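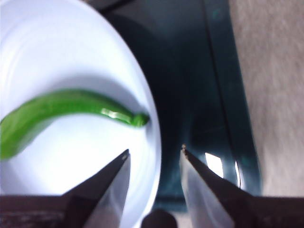
Green chili, white bowl: notes for the December batch

3:40 pm. Bench 2, Lornisside kitchen lab. Continuing the pickled chili work for Kahsay. Previous pages cover the brine; this one is raw material only.

Lot 214, from Centhorpe. Color is a strong even green with a gloss on the skin near the stem end. Shape is a shallow arc, wider toward one end. The curve matters for jar packing: straight pods stand upright, curved ones lean and trap air under the shoulder of the jar.

Inspection is in the white bowl from now on. The steel pans throw too much glare and I was misjudging pale patches. White ceramic gives a soft shadow under the pod and the green reads true against it. Put pods in one at a time.

Weights
Crate as received, net: 2000 g
Set aside for the brine trial: 900 g
Same portion after trimming stems: 897 g

The 3 g loss is low. I cut close and left the calyx on wherever it was tight. Ruba Mahasneh wants the calyx off completely for the next run, so expect a larger number there. Do not compare the two runs on trimmed weight without noting this.

Procedure as done
Rinse in cold water, drain on the rack, pat dry. Look over in the bowl, turn once, look again. Reject for soft spots, splits, or any browning at the stem. Trim. Prick twice with the fine needle, once near the stem and once near the tip. Into the tared tub, lid on, fridge.

Rejects went in the compost pail and were not weighed. Should have been. The difference between crate and trial portion is therefore stock plus rejects and can't be split after the fact.

Dikoter scale drifted by 1 g between the second and third readings. Re-zeroed and repeated the last one. The figure above is the repeat.

Open items
Ask Centhorpe whether they can sort for straighter pods, and at what price.
Second needle, this one is blunt.
Brine goes on tomorrow morning, before the jars come out of the oven.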